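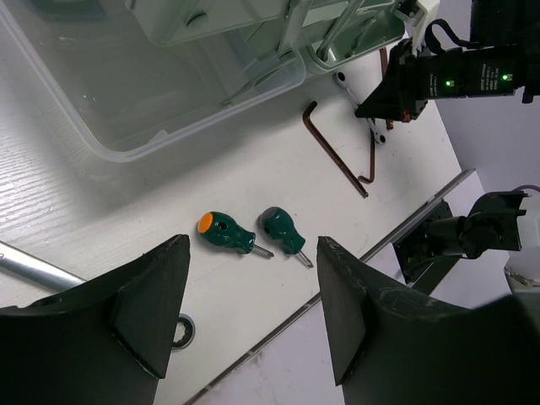 Faire ranger des outils par un robot à deux bras : méthode pour un petit atelier

Publié le 19/07/2023

On me demande souvent si une machine peut déjà s'occuper du rangement en fin de journée. Pour un établi encombré, la réponse est : en partie. Voici comment je procède chez Talska, où nous rangeons de l'outillage à main dans un bac en plastique transparent.

1. Choisir les outils

Commencez par des tournevis courts à gros manche. La pince les saisit bien par le manche, même quand elle arrive un peu de travers. Gardez les clés Allen pour la fin : une tige fine posée à plat laisse peu de prise, et les doigts frottent le plateau avant de se refermer. Les clés mixtes sont entre les deux. Il faut les prendre par le milieu, sinon elles pivotent.

2. Préparer le plateau

Dégagez tout ce qui ne fait pas partie de l'exercice. Écartez les outils les uns des autres de 5 cm au minimum. Deux tournevis côte à côte, c'est le cas le plus gênant : le doigt descend entre les manches et pousse le second. Un plateau clair aide à repérer les outils foncés, beaucoup moins les tiges chromées sous une lampe directe.

3. Placer le bac

Mettez-le à portée des deux bras et fixez-le avec de l'adhésif double face. Un bac transparent est mal vu par certaines caméras. J'ai fini par coller un ruban mat sur le rebord du nôtre en février, et les chocs contre la paroi ont presque disparu.

4. Enregistrer les gestes

Nous utilisons Flotix pour guider les bras à la main. Comptez 30 démonstrations par type d'outil. Changez l'orientation à chaque fois, et refaites celles où vous avez hésité – l'hésitation s'apprend aussi.

5. Lancer l'essai

Réduisez la vitesse et restez près de l'arrêt d'urgence. Attribuez une moitié du plateau à chaque bras, sans quoi ils se croisent au-dessus du bac. Après 2 échecs sur le même outil, arrêtez, replacez-le et reprenez.

Alors, est-ce prêt ? Pour les tournevis, oui, si on accepte la lenteur. Pour trier les clés par taille, je le fais encore à la main.

Commentaires (2)

atelier_bleu
Même souci avec les clés Allen. Un tapis en mousse mince sous les outils nous a bien aidés, la pince peut s'enfoncer un peu.

Momo38
Merci pour le ruban mat. Et pour les douilles, vous avez essayé ? Les nôtres roulent partout.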